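Review: the Kadlec two-arm teaching bench

Reviewed for the Ellgate equipment pages, 28 Jan 2024

The Kadlec teaching bench is sold to colleges, training centres and small workshops that wish to show a robot a task by example instead of writing a program for it. An operator may guide the working arms directly by hand, or may drive them from a matching pair of lighter arms placed a short distance away. In either case the joint positions and the camera pictures are stored together, and the stored runs are later used to train the arms to carry out the task without help. Our department took delivery in September and has used the bench in most teaching weeks between then and the end of January.

Delivery and assembly

The bench arrived in two crates. The frame bolts together with ordinary hex keys, which are supplied, and the written instructions are clear up to the point at which the arms are to be wired. From there the reader is sent to a separate booklet whose drawings belong to an earlier version dated 2019, and the connectors shown in it do not match those on the unit. The supplier's help desk sent a corrected sheet the following day. We would ask that the sheet be placed in the box.

Purchasers should allow for more floor space than the brochure suggests. The brochure gives the size of the table only. The power supplies, the control computer and a place for the operator to stand must be added, and the leads between them are short. We purchased longer leads from Avero, and these have given no trouble.

Guiding by hand

Hand guiding is the simpler of the methods and the one with which new staff should begin. A button on the wrist releases the joints, and the arm may then be moved freely. Resistance is light in the shoulder and elbow. The wrist is noticeably stiffer, and students with smaller hands found it tiring after one lesson. The operator's own hands also appear in the camera pictures, and for tasks that rely on the overhead view this reduces the value of the stored run. We now use hand guiding for teaching single positions and for short movements such as a straight lift.

Remote control

Remote control is where the bench justifies its price. The lighter arms follow the operator's movements easily and the working arms copy them with a small delay, which most users ceased to remark upon by their second session. Both grippers are worked by finger triggers. The triggers have a good length of travel, and it is possible to close a gripper gently on a soft object once the spring setting has been reduced from the factory value.

The operator feels nothing of what the working arm touches. A gripper pressed too hard against the table will continue to press until the limit is reached and the arm stops. The default limit is set high. We lowered it before allowing students to use the equipment, and advise others to do the same.

Tidying tasks, in which loose items are picked up and placed in a container, have proved the most useful for teaching. Cables were the hardest items we tried. A coiled cable offers no obvious place to take hold, it may open as it is lifted, and a trailing end will catch on the rim of the container. Operators tended to change their approach from one run to the next, and arms trained on such mixed runs were hesitant. Matters improved when a written rule was agreed beforehand: take each bundle across its middle, lift clear of the rim, and lower it fully before release. We recommend that any department agree such a rule before the first run is stored.

Software

The recording program, named Grorska, is plain and dependable. A foot pedal starts and ends each run, and a second press within a short interval discards it. The discard function is valuable — a poor run left in the collection does more harm than a missing one. Runs may be played back on the arms themselves, and students found this more instructive than any chart.

Two faults should be recorded. The program does not warn the user when the disk is nearly full, and we lost an afternoon's work in consequence. It also names files by time alone, so that the runs of different operators cannot be told apart unless separate folders are made by hand. A set of 100 runs is manageable on this basis; our full collection, now standing at 3000, has required a good deal of sorting.

Wear and upkeep

The rubber pads on the gripper fingers wear quickly and should be regarded as consumable. One joint in the right working arm developed play in the second month and was replaced under the guarantee, the bench being out of use for a week. The frame itself has remained square. The cable runs along the sides need to be checked before each session, as a loop which has worked loose can restrict the shoulder.

Recommendation

The bench is recommended for departments which intend to teach by remote control and have a member of staff able to give time to the setting up. It is less suitable where hand guiding alone is wanted, for which a single arm at a lower price would serve. We have placed an order for a second set of finger pads and will renew the support agreement when it falls due.
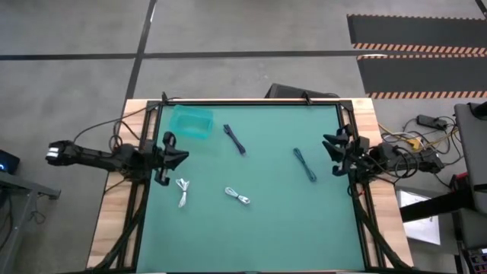

Can the lighter arms be bought separately at a later date?

The supplier offers them as a separate item, but the working arms must then be set up again from the beginning, and we would advise ordering the complete set at the outset.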